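Rahel Hofstetter keeps her small things on a table near the window of her rented room in Dranden, and for a visitor it's the first place to look. She moved from Pusberg in February with 38 boxes, and more than one of them, she says, was only for "things that don't belong to any room."

I asked her why these things did not go into a drawer.

"In a drawer I forget them," she said. "My mother had six drawers like this in the kitchen. When we emptied them after she sold the house, we found keys for doors which didn't exist anymore. So I put everything on the wood and I look at it for some days. Then I decide."

The deciding is slow. Her neighbor Kilian Fankhauser came once to help and wanted to finish before lunch. They got as far as the sewing things and then they drank coffee. Hofstetter laughed when she told me this, but she thinks he was a little offended.

Her favorite color is green, and she admits that green things have a better chance to stay.

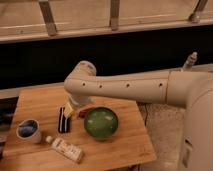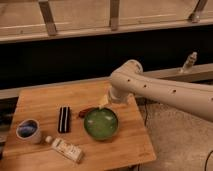
She doesn't follow any method from a book. A friend, Ghazala Bajwa, gave her one, with a rule that you must hold every object and ask yourself a question. Hofstetter read until the chapter about socks.

"I don't need to ask a spoon how I feel," she said. "I ask where it will live. If I can't answer in one minute, it goes back on the table and tomorrow I ask again."

What about the things which come back every day? She was quiet for a moment. There is a tin from Lanz, the bakery under her old apartment, that has been on the table three times. It is too big for buttons and too small for bread. She paid nothing for it and she can't give it away.

"Maybe I will put the letters in it," she said. "But then I must first read the letters."

She still has boxes in the hallway, and the landlady has asked about them politely, two times. Hofstetter wants to open the next one on the weekend. On the side it says "bathroom / Christmas," in her own handwriting, and she has no idea what she meant.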